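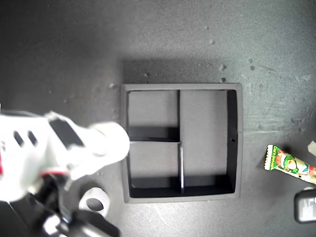 2 min read

Teleop cell check, tray packing task
Site: Sowa, bench 2
Checked by: Areti Kalogeropoulos
Operator: Achilleas Panagiotou
Month: June

Done before the first demonstration of the shift and again after any break longer than 30 minutes.

1. Emergency stop pressed and reset from the operator's chair. OK.

2. Arm follows the leader handle with no lag or jump when clutched in. OK. Small jerk on the first try, none on the next five.

3. Speed limit set to 60 percent for new operators. OK.

4. Tray on its mark, all three compartments empty. OK. Large compartment to the right, the two small ones on the left.

5. Tray walls and dividers undamaged. OK. There is a small round hole in the right wall. Leave it, but do not swap in a tray without one halfway through a set.

6. Arm clears the left wall of the tray on approach. COMMENT. Clearance is tight at the height of the middle divider. Achilleas to come in higher and lower the arm once past the wall.

7. Work surface clean. FAIL. Pale specks around the tray, mostly to the upper right. Wipe down before recording.

8. Only the items for the current task on the surface. COMMENT. The corn potage wrapper stays to the right of the tray. The white ring by the lower left corner is too close to the arm. Move it out from under.

9. Lighting even across the tray. COMMENT. Upper left of the surface is hazy and there is a shadow along the top edge of the tray. Accepted for this set. Gerasimos Fragkou to look at the lamp.

10. Episode counter matches the log. OK. Both read 1,902.

11. Failed grasps marked by the operator before the next episode starts. OK.

Result: hold until item 7 is cleared and item 8 is corrected. Recheck both and initial below.

Send questions on items 2 and 3 to Glykeria Vrettos.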